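Household Wiki > Kitchen and Table > Serving Drinks > Cup and saucer

Cup and saucer

A cup and saucer is a small drinking cup with a shallow plate under it, and it's the set I get asked about most since I took over the drinks pages from Veikko Ahonen. The saucer catches drips, gives you somewhere to park a teaspoon (or a biscuit, let's be fair) and saves the tabletop from rings.

Most everyday saucers have a dip in the middle for the foot of the cup. Some don't, and I find those a menace, as the cup slides about the moment you lift it. My own Turunen set has a dip so shallow you can hardly feel it, and I've chipped 2 of them that way.

Use

Tea and coffee are the usual fillings, but I'd happily put anything in there – squash, cordial, warm berry juice in winter. If you're pouring from bottles, stand them further back and keep the cup near you, then you aren't reaching over a full one to get at the lids. Fill to a finger's width below the rim. Carry it by the saucer and look where you're going, not at the drink!

Clearing away

Caps back on the bottles first, then the cup and saucer go off together, and the wipe comes last. 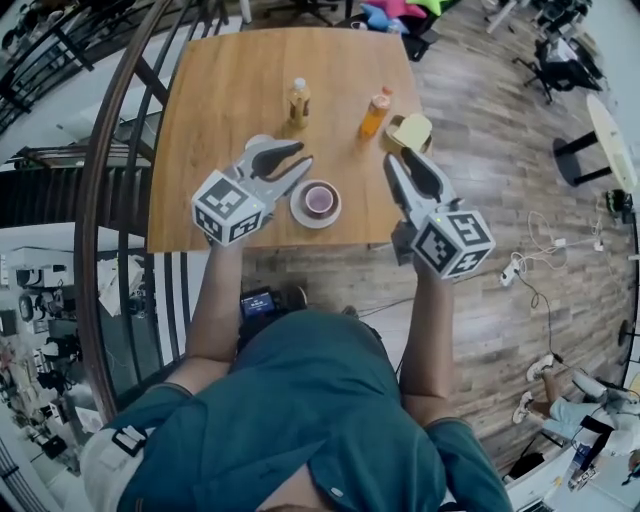

Lempi Nieminen writes that she always takes the cup off first and the saucer after, as a half-full cup on a moving saucer has cost her more than 12 tablecloths over the years. I still carry mine as a pair, but I've added her way to the page on spills.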